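Zillix Bench Marking and Clearance Kit
For tabletop robot arms in labs, classrooms and light workshops

Product code ZX-26
Sold by Durkthorpe Supply
Page last revised 2021-03-02

The ZX-26 kit gives you what you need to lay out a shared bench so that people can tell where the arm reaches and where their own things may go. It suits small arms mounted on or beside an ordinary table. It does not replace a risk assessment, and it is not a guard. If your arm needs fencing, a light curtain or a scanner, buy those first.

What is in the kit

Boundary tape, matte yellow, 16 m roll
Corner markers, pack of 26
Cable clips, adhesive, pack of 100
Reach gauge, folding, marked to 200 cm
Bench rules card, wipe-clean, with blank lines for local rules
Inspection log, one pad

Tape and markers lift off smooth laminate, glass and painted steel. On bare wood, test a short piece first.

Setting out the bench

Measure the reach with the gripper fitted and the fingers open. People often measure to the flange and come up short. Add the length of the longest part the arm will carry, then tape the line outside that. If the line runs past the front edge of the table, mark the floor as well.

Keep cups, tools and phones outside the line while the arm has power. Anything that is meant to be picked up should be on the job sheet. Run cables up off the floor and clip them to the underside of the table or down a leg, leaving slack at moving joints.

Wrist cameras should be checked at the lowest working pose, with the fingers in view. Look for shadows from the arm on pale surfaces, as they can upset part detection.

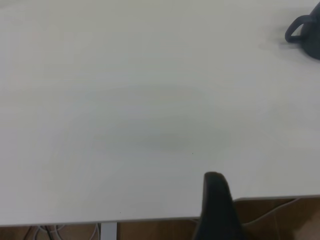

Wrist camera view: gripper finger over a white tabletop, mug at upper right.

Bench rules card

The card was drafted by Melur Wijaya and Hafiz Wibisono from the rules used at the Rastell training room. The printed lines read:

1. Stop the arm before reaching over the line.
2. One person holds the pendant. Say so out loud when it changes hands.
3. Clear the table before a new program is run, then run it at reduced speed.
4. Log any contact, even a light one.

Ordering

Refills of tape, clips and log pads are sold separately. The Lau edition has the same contents with a bilingual card – ask for it by name when you order. For site layouts, contact Sekar Manurung at the Durkthorpe sales desk.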